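Workshop notebook, planning model group, March

Valtside lot, continued. Cut the first row of townhouse blocks for the site model this morning. The developer, Manninen, now shows 29 units and not the earlier number, so the east row becomes shorter. 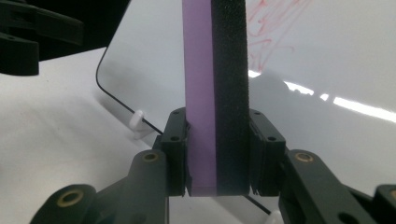 The lot line on the Denano side is still not clear to me. The old survey gives 3,280 square meters, and the new drawing has no total at all — I wrote to the city to ask.

Garages stay on the first floor, entry from the alley. Flirko street keeps its trees.

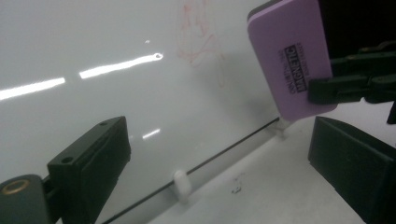 Notebook 9, p. 29

Setback on the north side needs one more check before gluing.

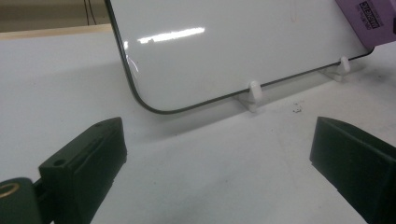 Does the alley count as part of the lot? Only the half up to the center line, by the new drawing.

Base board to be cut after lunch, 2:00.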